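3.2 Sentencing outcomes in the Branance district

The second part of the study looks at how courts in the Branance district dealt with drivers convicted after leaving the scene of a collision. We read the court records for 985 road traffic cases closed during the study period. Of these, 220 involved a driver who did not stop, and in 134 of those the driver was later identified, charged and convicted. The remaining hit and run cases either had no identified driver or ended without a conviction. They are left out of this section and taken up again in Section 4.

For each of the convicted drivers we coded the plea, the length of any prison term, the length of any driving ban, and the factors the judge named when passing sentence. Two readers coded each record separately. Where they disagreed, the case was read a third time and the coding was settled by discussion. Most disagreements concerned whether a remark by the judge should be treated as an aggravating factor or as background. We chose to count a remark only if it was tied in the record to the sentence itself.

Speed was the factor named most often. Judges in Branance tended to give the recorded or estimated speed and the posted limit in the same sentence, and to treat a large gap between them as serious in its own right, apart from any injury. The district keeps lower limits near schools and on the main shopping street in Didamska, and cases from those places produced the longest remarks on the subject. Alcohol came up less often than we expected. One likely reason is that drivers who left the scene were usually found too late for a useful breath or blood test, so the question could not be put before the court at all.

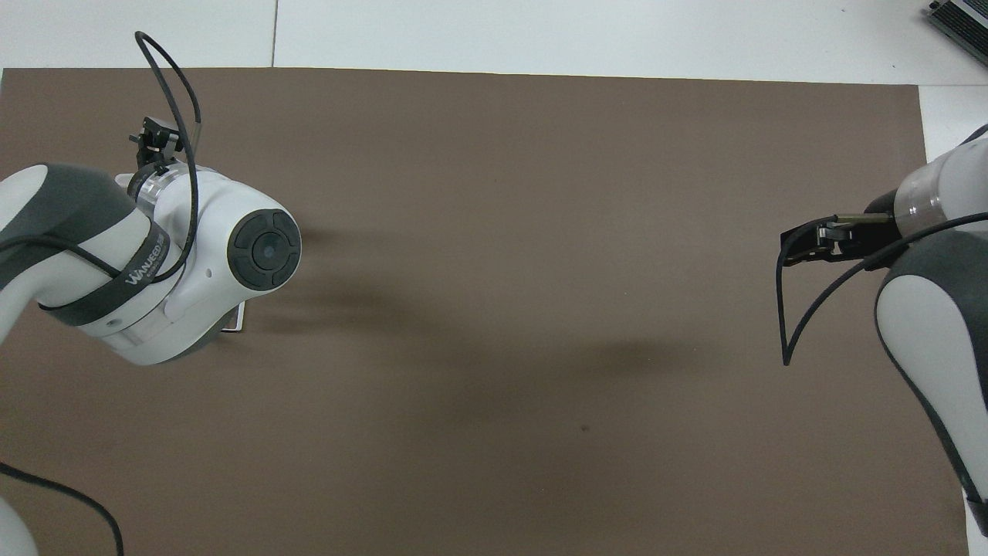 Figure 2
Reading time for this section: 5 minutes

The time between the collision and the driver's first contact with police also mattered. Drivers who turned themselves in on the same day received shorter terms than those traced through vehicle repairs, camera records or tips from the public. The difference remained when we compared only cases with the same level of injury. We can't say from the records whether judges were rewarding early contact as such or whether drivers who came forward quickly also differed in other ways. They were more likely to plead guilty at the first hearing, for instance, and a guilty plea carries its own reduction under the district's rules.

Attempts to hide the vehicle were treated severely. The records describe cars left in rented garages, sold for parts, or reported stolen. In Bamen, where many residents work across the district line, several vehicles were found outside the area and had to be returned before they could be examined. Judges there often mentioned the added cost and delay. A false report of theft was usually charged as a separate offense, and we recorded the term for that offense apart from the term for the collision.

Victim statements were read in most of the cases that ended in death and in a smaller share of the injury cases. We found no clear link between a statement being read and the length of the sentence once the level of injury was held constant. This agrees with the earlier work by Wu on property offenses, although the courts in that study followed a different procedure and the comparison should be made with care.

Driving bans followed a simpler pattern. Nearly all of the convicted drivers received one, and the length depended mainly on the charge and on any earlier ban. Records from December were harder to use, as several hearings were moved to the next year and the ban was entered under the later date. We have assigned these to the date of conviction.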